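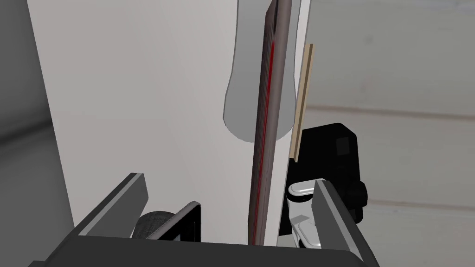
The board in the gripper, simulation view.

Stories > Short fiction > The Board

The job was listed as item 17: take hold of the board, keep it upright, put it away. Sumathi Poduval had written it that way because the customer had written it that way. Grastix sold the arm to hotels, and hotels had cupboards.

Run 600 finished at twenty past four in the morning. She opened the log and read it from the top.

Grip closed. Force within limits. Lean, small, to the right.

"Is it a pass?" asked Heriberto Puma. He had come in for his coat and not left.

"It's a hold. The pass is when it lets go and the board stays where it was put."

"My mother would have put it away by now."

"Your mother isn't rated for 2407 cycles."

He considered this. He pulled a chair over and looked at the screen, at the thin board with its red stripe and the white panel behind it.

"What does it think that is?" He pointed at the black block on the right.

"An obstacle."

"And the knob?"

"Obstacle. Everything is an obstacle except the board."

She set the release speed to the lower of the 2 permitted values and started the next run. The arm in the test bay did not move. It would not be switched on until August, when the Benavides hotel sent its own cupboard door, with its own hinges, and most of the figures would have to be found again.

The log filled slowly. Approach. Contact. Grip closed. Then a pause of the kind she had learnt to leave alone, while the planner worked through the ways down and discarded them.

"A person wouldn't stop there," Heriberto said.

"A person would knock the knob and not write it down."

Release began. The force reading dropped in even steps. At the last step the lean increased, and the fingers closed again. The log recorded a fault, a recovery and a request for instructions.

Sumathi typed: repeat.

Heriberto put on his coat. On his way out he moved the broom that had been standing in the corridor since lunch, leaned it against the wall, and heard it slide down behind him as the door shut.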